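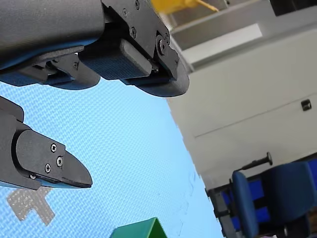

## Reporting period and status

Prepared for the Gralix program office, Jan 17, 2021. Covers the second half of the grant year for the Illungate groundwater monitoring work. Status is on schedule for field collection and behind schedule for the lab comparison. Spending is within the approved budget and no change to the total is requested.

## Well network

The network consists of 10 observation wells, all screened in the shallow sand unit. Eight are on county right-of-way and two are on private parcels with access agreements in place through the end of the grant. Both private agreements were renewed this period without changes to the terms.

Pressure loggers are set to record hourly. Clocks were checked against the field laptop at each download, and the largest drift was 2 minutes, at W-7. That record has been corrected by linear interpolation between downloads. The uncorrected file is kept in the archive folder next to the corrected one.

W-4 was surged and bailed after the fall download showed a slow response to rainfall. Recovery after bailing was faster than in the previous test, and the well has been kept in the network. The test data before and after are in Appendix B. W-9 has a damaged lock hasp. The cap still seals, and a replacement hasp is on order.

## Data return

At W-2, the reference well, 3,333 hourly readings were expected for the period and 3,322 passed screening. The rejected readings all fall within the December download, when the logger was out of the water while the suspension cable was shortened. No gap filling was applied.

Barometric compensation uses the logger in the Panicker Road pump house. During October we compared it with the airport station and found a constant offset consistent with the elevation difference. The pump house record will continue to be used for all wells.

Manual water levels were taken with the same electric tape on every visit. Agreement with the loggers was inside the tolerance in the monitoring plan at every well except W-9, where the measuring point had been described differently on two field sheets. The point is now marked on the casing with a filed notch. Earlier manual readings at W-9 have been flagged, and they should not be used for trend work until the casing is resurveyed.

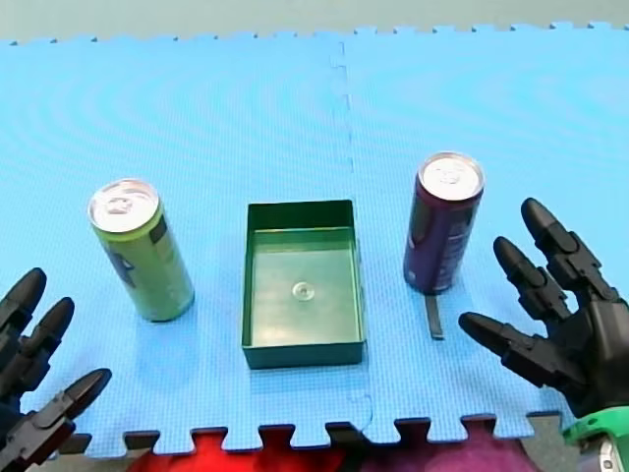

Resurvey is planned for the spring visit, when the level crew will already be on site for the culvert work. If the crew's dates move, we will run a short level loop from the benchmark at the road crossing with our own instrument. The closure requirement is the same in either case.

## Water quality

Samples were collected from all wells in the fall round and analyzed for nitrate, chloride, and specific conductance. Holding times were met. One field blank showed chloride slightly above the reporting limit. The same lot of bottles was used for W-1 and W-3, so chloride results from those two wells carry a qualifier in the database.

The split-sample comparison between Kestovum and the county lab has not been completed. Kestovum returned its results on time. The county lab had a backlog and has given a new delivery date in February. The comparison section of the annual report will be drafted with the tables left open.

Nitrate remains highest in the wells downgradient of the old feed lot, as in the previous period. Two rounds are too few to say anything about a trend, and none is reported.

## Budget

- Field labor: slightly under plan. Two visits were combined into one trip.
- Laboratory: under plan, pending the county invoice.
- Equipment: on plan. The spare logger was purchased and is stored with the calibration kit.
- Travel: under plan.

We ask that the unspent travel balance be moved to laboratory costs to cover repeat chloride samples at W-1 and W-3. A line-item transfer form is attached.

## Work planned for next period

1. Replace the hasp at W-9 and resurvey the casing.
2. Collect the spring quality round, with a new bottle lot and an added equipment blank.
3. Finish the split-sample comparison.
4. Update the water table map using corrected levels only.
5. Submit the draft annual report to Gralix for review.

## Open items for the program office

Please confirm whether the annual report should use the old or the revised data table format. The revised format drops the screening flags, and we would prefer to keep them as a separate column.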